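Delay Messages on Roadside Signs and Driver Route Choice: A Study of the Sillham Corridor

Jamila Saha and Dilruba Patwary
Transportation Planning, Final Project Report
March 13, 2021

1. Introduction

Drivers on the main road into Sillham pass two electronic message signs before they reach the river. When there is a crash or a lane closure ahead, the signs show either a warning ("Crash ahead, expect delays") or a warning with a number of minutes. The choice between the two is made by the operator on shift. We wanted to know whether the form of the message makes any difference to what drivers do.

The question matters in Sillham because there is only one sensible alternative route, the Pearce Road bridge. Pearce Road is two lanes wide and has a school on it. If too many drivers leave the main road at once, the bridge backs up and buses on the 20 route get stuck. If too few leave, the main road takes longer to clear. The county has no written rule on how much traffic it would like to see move over.

2. Background

Earlier class readings on message signs agreed that most drivers read them and that a smaller share act on them. The readings disagreed on how much a stated delay adds. Most of that work looked at large cities with several parallel routes, and we did not find anything on a town with a single bridge as the alternative.

We also talked to two dispatchers at the county traffic desk. They told us that the minutes shown on the sign come from a software package called Iltum, which compares travel times between fixed points on the road. Iltum updates every few minutes, but the sign does not change until the operator approves the new figure. One dispatcher said she leaves the number off when she does not trust it, mostly in the first part of an incident.

3. Data and method

We used three sources.

The first was the county incident log. It lists each crash, breakdown and closure with a start time, an end time and the text shown on the signs. After removing entries with no sign message we had 106 incidents.

The second was traffic counts at the Pearce Road exit. The county has a permanent counter on the ramp that records vehicles in five-minute blocks. For each incident we took the count for the half hour after the message went up and compared it with the same half hour on the same weekday in the weeks before and after. In total 3928 vehicles took the exit during the message periods we studied.

The third was a short survey of drivers, which we ran in July at the park-and-ride lot and at the shopping plaza on Pearce Road. We got 279 usable responses. The survey asked how often the person drove the corridor, whether they remembered seeing a delay message, what they did, and how long they thought the delay had been. 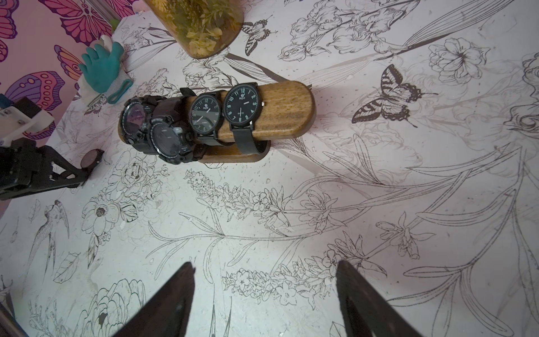
The last of those questions was the hardest to use. People tended to give round answers such as ten minutes or half an hour, and several gave a range. Where a range was given we used the middle of it. We left out answers like "forever" and "not too bad" when working with delay lengths but kept the rest of those surveys.

We sorted the incidents into two groups, warning only and warning with minutes. We then split each group by time of day into morning peak, evening peak and off-peak. We had planned to split by weather too, but the log records weather only when the operator thinks it played a part, so we dropped that step.

4. Results

4.1 Exit counts

Exit traffic went up during both kinds of message. The increase was larger when minutes were shown, and the gap between the two groups was widest in the evening peak. In the morning peak the two groups were close enough that we would not claim a difference.

Short delays worked the other way. When the sign showed a delay under ten minutes, fewer drivers took the exit than when it showed a plain warning. Our reading is that a small number reassures people, while a warning with no number leaves them to guess.

4.2 Survey

Most respondents drove the corridor at least three times a week. Regular drivers were more likely to say they had changed route, and they were also more likely to say they ignored the signs on purpose. Several wrote in the comment space that the message often stayed up after the road was clear. The log partly supports this. In a number of entries the sign was blanked well after the listed end time of the incident.

Drivers who stayed on the main road gave two main reasons. They expected the bridge to be just as slow, or they saw the sign too late to move into the exit lane. The second sign is close to the ramp, and in heavy traffic there is not much room to merge after reading it.

4.3 Effect on Pearce Road

We had hoped to measure bus delays on the bridge. The transit office gave us arrival times from its Sterero tracking system, but the records had gaps during many of our incidents. We looked at the complete ones and saw late buses in the evening peak. There were too few to say if sign messages were the cause.

5. Limitations

The survey was not a random sample. People at the plaza had already chosen to be on Pearce Road, so they may be more willing to divert than other drivers. The counter on the ramp cannot tell a diverted driver from someone who was going that way anyway. We did not control for phone navigation apps, and a good share of respondents said they use one daily.

Two of the incidents lasted most of a day. We kept them in, and taking them out did not change the direction of any result.

6. Recommendations

The county should show minutes once the delay passes ten, and use a plain warning before that only if the operator has no reliable figure.

Signs should be blanked when the incident is closed in the log. This could be added to the existing closing checklist at the desk.

The first sign should carry the fuller message, as drivers there still have time to change lanes.

A follow-up project could repeat the counts with a second counter on the bridge itself. Dilruba has the cleaned incident file and the survey form, and the department office has a copy of both.

Related items

Bus Stop Spacing on Pearce Road
Parking Turnover in Downtown Sillham
Left-Turn Crashes at Unsignaled Intersections
School Drop-Off Traffic: A Two-Week Count
Guide to Formatting Your Final Project Report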